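Coffee table

A coffee table is a low table placed in front of a sofa, loveseat or group of chairs. It holds drinks, reading matter and small household articles within reach of seated persons. The name is used for tables of any plan shape, provided the top stands at or slightly below the level of the seat cushions. Formal examples in dark polished wood are commonly paired with carved seating in nineteenth-century revival styles.

Construction

The principal parts are the top, the apron and the legs. The apron is the vertical band directly under the top. It stiffens the top against sagging and provides the surface to which the legs are joined. In decorated tables it also carries most of the ornament, since the top must remain flat and the legs are partly hidden by the seating.

Many tables have a lower shelf. The shelf ties the legs together and reduces racking when the table is pushed sideways. On carpet, where the feet sink unevenly, a shelf also keeps the legs from spreading.

Curved legs are cut from thicker stock than straight legs of the same finished width. The weakest point is the area of short grain at the tightest part of the curve. Breaks in this area usually follow dragging, and a table with curved legs should be lifted by the apron when moved.

Ornament

Gilded trim is applied to the apron as a painted line, a metal strip or a molded section finished in gold. A small central motif is frequent on the front. The Utton pattern books list the centered motif as standard for tables intended to face a doorway, and as optional elsewhere. Gold trim in use in a sitting room, on a dark glossy table with a lower shelf and curved front legs, set before a floral loveseat:

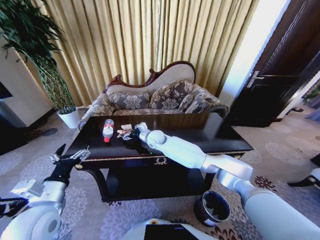
Finish

A high-gloss finish is built up in several thin coats, each leveled before the next is applied. Final leveling on dark wood is done with 400 grit paper, followed by 800 grit and a polishing compound. Omitting the second grade leaves a haze that shows most clearly under light from a window or open door.

Dark gloss surfaces show dust, fingerprints and water rings more readily than matte or pale ones. Rings are of two kinds. A white ring indicates moisture held in the finish and can often be removed. A black ring indicates that water has reached the wood, and removal requires stripping of the affected area.

Clearing and care

Regular care consists of clearing the top, dusting and wiping. Wrappers, tissues and other loose paper are removed first, as crumbs caught beneath them will scratch a polished surface if dragged. Paper is lifted straight up. Bottles and cups are taken away next, and the places where they stood are checked for moisture.

A small wastebasket beside the table shortens the work. In rooms with a narrow passage between table and door, it is placed at one end of the table, clear of the walking line.

The top is then dusted with a soft dry cloth, following the grain. A slightly damp cloth may be used on marks, with a dry cloth immediately afterward. Gold trim is dusted with a brush only. Solvents, ammonia cleaners and metal polish remove gilding and should be kept off the apron.

The lower shelf is cleaned after the top, as dust falls onto it during wiping.

Reflection and placement

A highly polished top reflects whatever hangs or stands behind it. Full-length curtains in gold or beige are a frequent choice behind dark furniture, and their pleats lighten a room in which the table and seat frames are both dark. Pale curtains also make dust on the tabletop easier to see at a low angle, which is of use when cleaning.

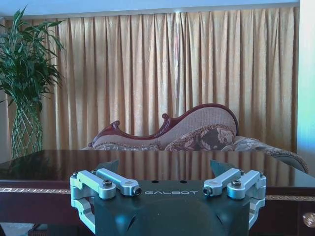 Masanobu Kuroda disputes the general preference for gloss, holding that a satin finish hides wear for longer and is simpler to repair in patches. Socorro Muñoz replies that patch repairs on satin are visible whenever the sheen of the new coat differs from that of the old, and that gloss can at least be polished to match.

See also

Apron (furniture)
End table
French polish
Loveseat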